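Rernudeo opens spring basket range to independent retailers

Lindholm, Friday, September 16, 2022

Rernudeo, the household goods wholesaler, today announced that its Pukomer range of table and pantry baskets will be offered to independent retailers for the first time. Until now the range has been sold only through the company's own shop in Lindholm and its trade counter in Pustau.

An initial run of 2,000 baskets has been set aside for new accounts. A total of 774 shops already buy other goods from Rernudeo and will be able to add the baskets to their existing orders.

The open rectangular basket in dark brown is the best-known shape in the range – it is used for fruit, bread and folded napkins, and its rounded corners and thick braided rim have been kept as they were.

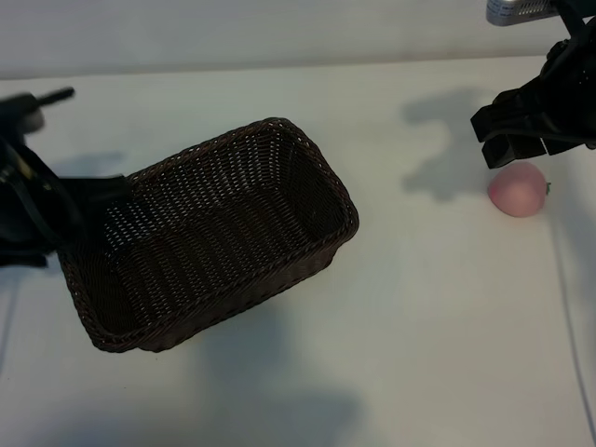
Retailers may order in cartons of a single colour or in mixed cartons. Each carton will be supplied with shelf labels and a care card, which advises customers to brush the weave clean and to keep it away from direct heat.

Sarmīte Žukauskas, Head of Home Products at Rernudeo, said: "Shop owners have been asking us for these baskets for several years. We wished to be certain of supply before we agreed, and we are now in a position to do so."

Orders placed this autumn will be delivered in 2 shipments, the second of them in April. Trade price lists are available on request from the Lindholm office.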